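Zurndale Laundry Room Grant: progress to 7 Aug 2021

Of the 3000 awarded, 800 is unspent. Munetti promised lower water bills by May. We have yet to see one.

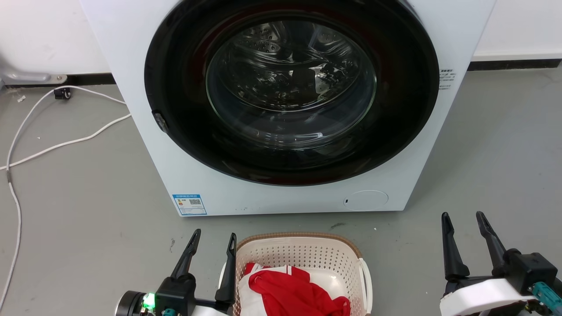
Has the scheme cut costs for tenants?
Too early to say, and the 277 saving in our bid now looks hopeful. It came from the supplier's own sums.

Sign-ups stand at 36 households, though signing up is easy and turning up is another matter. I would not pay for a second site on these figures.

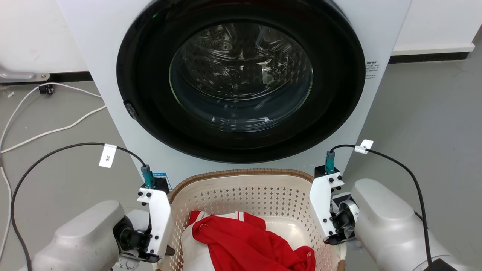 Report by: Project Officer, Clorudska Housing Trust

The Eberhard Street meter is still being read by hand. We want two more quarters of readings before asking for anything else.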